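Dornel 손잡이형 그리퍼 키트 두 달 사용기 (작업실 조립, 긴 글 주의)

분류: 공구·키트 리뷰 / 글쓴이: 느린납땜

지난번 선반 글에 댓글 달아 주신 분들 모두 고맙습니다. 답글을 하나씩 달다가 결국 밤을 새웠네요. 그때 "요즘 만든다는 그 집게는 언제 올라오냐"고 물어보신 분이 여럿 계셔서, 미루고 미루던 Dornel 키트 이야기를 이제야 꺼냅니다. 쓰다 보니 또 길어졌습니다. 차 한 잔 타 놓고 천천히 읽어 주세요.

먼저 제 형편부터 말씀드리면, 저는 로봇을 업으로 하는 사람이 아닙니다. 동네 공유 작업실 Karnavberg에 한 칸을 얻어서 저녁마다 나가는 취미꾼이고, 납땜은 그럭저럭 하지만 기구 설계는 늘 눈대중입니다. 그래서 이 글은 전문가의 평가라기보다 설명서를 세 번쯤 읽어야 이해하는 사람의 후기로 봐 주시면 좋겠습니다. 작년까지는 Husar 키트를 썼고, 이번에 Dornel로 넘어오면서 두 제품을 비교할 일이 많았습니다. 뒤에서 그 이야기도 하겠습니다.

상자를 열면 부품이 봉지별로 나뉘어 있는데, 봉지에 적힌 기호와 설명서의 기호가 군데군데 다릅니다. 저는 B봉지를 찾느라 한참을 헤맸어요. 설명서에서 B라고 부르는 것이 봉지에는 R2라고 되어 있더라고요. 고객센터에 문의를 넣었더니 다음 날 아침에 정오표를 보내 주긴 했습니다. 그 정오표에만 고칠 항목이 39개였습니다. 그래도 친절하게 답해 주셔서 화는 금방 풀렸습니다.

조립에는 저녁 시간으로 꼬박 나흘이 걸렸습니다. 첫날은 왼쪽 몸통만 하고 끝났고, 둘째 날 오른쪽을 시작하면서 왼쪽에서 나사 순서를 틀렸다는 걸 알고 다시 풀었습니다. 옆 칸을 쓰는 Noel Sebastian 씨가 지나가다가 보고는 자석 달린 받침 접시를 빌려주셨는데, 이게 정말 살림이었습니다. 작은 나사가 많은 키트를 하실 분은 꼭 하나 장만하세요. 돌려드려야 하는데 아직도 제 책상에 있습니다. Noel 씨 혹시 보고 계시면 죄송합니다, 이번 주에는 꼭...

나사 구멍은 대체로 잘 맞습니다. 다만 손가락을 고정하는 쪽은 조금 빡빡해서 저는 탭을 한 번씩 더 내 줬습니다. 억지로 돌리면 머리가 뭉개질 것 같은 느낌이 드는데, 그럴 때는 멈추고 풀었다가 다시 들어가는 게 낫습니다. 급한 마음에 밀어붙였다가 하나를 해 먹고 나서 배운 것입니다.

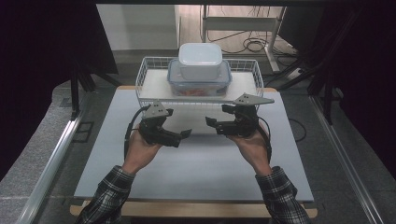

손에 쥐는 느낌은 기대보다 훨씬 좋았습니다. Husar 것은 손잡이가 굵어서 오래 들고 있으면 엄지 밑동이 뻐근했거든요. Dornel은 아래에서 받치듯이 쥐게 되어 있어서 손목이 한결 편합니다. 손이 작은 편인 Þórey Kárason 씨에게도 한번 쥐어 보시라고 했더니, 이 정도면 한 시간은 하겠다고 하셨어요. 반대로 손이 아주 큰 Asger Hallgrímsson 씨는 새끼손가락 둘 데가 없다고 투덜거리셨습니다. 그러니까 손 크기를 좀 타는 물건이라고 생각하시면 되겠습니다. 손잡이를 두 가지 크기로 내 주면 참 좋겠는데요.

양손으로 쓰는 물건이다 보니 익숙해지는 데 시간이 좀 듭니다. 한 손만 쓸 때는 금방 되는 동작도 둘을 같이 움직이면 자꾸 한쪽이 먼저 나갑니다. 저는 첫 주 내내 그릇을 집다가 옆으로 밀어 버렸어요. 천천히, 정말 답답할 만큼 천천히 하는 수밖에 없더라고요. 연습용으로는 부엌에서 쓰는 밀폐용기가 제일 만만합니다. 가볍고, 떨어뜨려도 마음이 덜 아프고, 크기도 여러 가지라서요. 집에서 하나둘 들고 나오다 보니 반찬통이 모자라서 식구들에게 한소리 듣기는 했습니다.

손가락 끝 이야기를 좀 더 하겠습니다. 기본으로 들어 있는 손가락은 모서리가 둥근 용기에서 잘 미끄러집니다. 안쪽에 얇은 고무판을 붙이면 낫다는 글을 보고 저도 여러 가지를 잘라서 붙여 봤는데, 두께가 조금만 두꺼워져도 끝이 제대로 안 닫힙니다. 지금은 Lindier에서 나오는 얇은 미끄럼 방지 시트로 정착할까 고민하고 있습니다. 접착면이 생각보다 세서 한번 붙이면 떼기가 힘드니, 붙이기 전에 모양을 꼭 대 보세요. 저는 삐뚤게 붙이고 뜯어내느라 손톱이 다 상했습니다.

케이블은 이 키트에서 제일 아쉬운 부분입니다. 길이는 넉넉한데 나오는 방향이 문제예요. 손목 쪽으로 돌아 나오니까 팔을 뻗을 때마다 어딘가에 걸리는 기분이 듭니다. 팔꿈치까지 따라 올려서 벨크로로 묶어 보기도 했고, 아래로 그냥 늘어뜨려 보기도 했습니다. 묶으면 팔을 굽힐 때 당기고, 늘어뜨리면 책상 모서리에 걸립니다. Vilhjálmur Juhl 씨는 어깨 뒤로 넘기는 게 답이라고 하시는데 저는 목이 간지러워서 포기했습니다. 좋은 방법 아시는 분은 댓글로 꼭 좀 알려 주세요.

단자 자체는 튼튼합니다. 두 달 동안 꽂았다 뺐다를 꽤 했는데 헐거워진 느낌은 없습니다. 설명서에는 200회까지 괜찮다고 적혀 있고, 제가 세어 본 것은 아니지만 아직 거기까지는 멀었을 겁니다.

소프트웨어는 짧게만 적겠습니다. 설치는 무난했고, 영점 맞추는 화면이 Husar보다 훨씬 알아보기 쉽습니다. 손가락을 끝까지 벌리고 한 번, 끝까지 닫고 한 번이면 끝나요. 다만 화면을 닫았다가 열면 왼쪽과 오른쪽이 바뀌어 있을 때가 가끔 있어서, 저는 시작하기 전에 꼭 한 손씩 움직여 봅니다. 12월에 나온 업데이트에서 고쳤다고 하는데 제 컴퓨터에서는 그 뒤로도 한 번 바뀌었습니다. 제 쪽 문제일 수도 있습니다. 워낙 오래된 노트북이라서요.
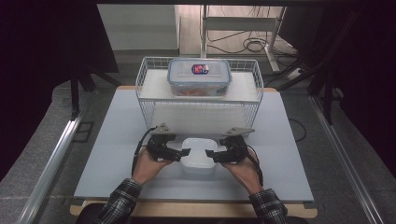
작업대 높이도 은근히 중요합니다. 처음에는 평소 납땜하던 높은 책상에서 했는데 어깨가 올라가서 금방 지쳤어요. 낮은 데로 옮기고 나서야 팔에 힘이 빠졌습니다. 서서 하느냐 앉아서 하느냐는 사람마다 다를 것 같고, 저는 앉는 쪽입니다. 상판은 밝고 무늬 없는 것이 좋습니다. 무늬가 있으면 작은 나사 떨어뜨렸을 때 못 찾아요. (네, 또 나사 이야기입니다.)

가격 이야기를 안 할 수가 없지요. 본체 값은 Husar보다 비쌉니다. 저는 Karnavberg에서 몇 명이 같이 주문하면서 조금 할인을 받았고, 배송비도 나눠 냈습니다. 예비 나사 한 봉지가 2,000원인데 이건 처음 주문할 때 같이 넣으시는 걸 권합니다. 저처럼 나중에 따로 시키면 배송비가 나사값을 훌쩍 넘습니다. 공구는 육각 렌치 두 개가 들어 있지만 하나는 끝이 무른 편이라 저는 갖고 있던 걸 썼습니다.

Husar와 비교하면 이렇습니다. 조립은 Husar가 쉽습니다. 설명서도 그쪽이 낫고요. 그런데 다 만들고 나서 매일 쥐게 되는 건 Dornel입니다. 무게 중심이 손바닥 가까이에 있어서 그런지 덜 피곤해요. 움직임도 조용한 편이라 늦은 시간에 작업실에서 쓰기에 눈치가 덜 보입니다. Husar는 닫힐 때 딱 소리가 나서 옆 칸 분이 깜짝 놀라시곤 했습니다. 한 가지, Husar는 부품이 부러지면 도면을 받아서 직접 뽑을 수 있는데 Dornel은 아직 도면을 안 줍니다. 고장이 나면 주문하고 기다려야 하니 급하신 분에게는 이게 꽤 큰 단점일 수 있습니다.

고장 이야기가 나온 김에, 한 달쯤 됐을 때 오른쪽이 뻑뻑해진 적이 있습니다. 모터가 나갔나 싶어서 가슴이 철렁했는데, 뜯어 보니 고무판 자르고 남은 부스러기가 안에 들어가 있었습니다. 붓으로 털어 내고 다시 조립하니 멀쩡해졌어요. 뜯는 데 20분, 범인을 보고 허탈해한 시간이 또 그만큼입니다. 고무를 자를 때는 멀찍이 가서 자르세요.

설명서는 113쪽짜리인데 절반은 안전 문구와 다른 언어입니다. 정작 필요한 조립 그림은 작고 흐려서, 저는 확대 복사해서 벽에 붙여 놓고 봤습니다. 순서가 헷갈리는 곳은 손가락 축을 끼우는 단계 하나뿐입니다. 여기서 와셔를 빼먹으면 나중에 전부 다시 풀어야 하니까 이 쪽에는 꼭 표시를 해 두세요. Vilhjálmur Hviid 씨도 똑같은 곳에서 빼먹으셨다고 해서 둘이 한참 웃었습니다.

누구에게 권하느냐 하면, 나사 조이는 일을 싫어하지 않고 저녁 며칠을 내어 줄 수 있는 분이라면 저는 기쁘게 권하겠습니다. 처음 만들어 보는 분이라면 한 번 해 본 사람이 옆에 있는 데서 시작하시는 게 좋겠고요. 당장 내일 써야 하는 분께는 조립된 제품을 사시라고 말씀드리고 싶습니다. 별점은 다섯 개 만점에 네 개입니다. 봉지 기호와 케이블 때문에 하나를 뺐습니다.

좋았던 점: 쥐는 느낌, 조용함, 영점 맞추는 화면, 튼튼한 단자
아쉬운 점: 봉지 기호와 설명서가 다름, 케이블 방향, 미끄러운 손가락 끝, 도면 미공개

추가로 적습니다. 쪽지로 고무판 두께를 물어보신 분이 계신데, 두꺼운 것은 사지 마시고 제일 얇은 것부터 해 보세요. 제가 쓰다 남은 조각이 아직 좀 있으니 Karnavberg에 오시는 분은 입구 쪽 선반에서 가져가셔도 됩니다. 봉투에 제 닉네임을 적어 뒀습니다.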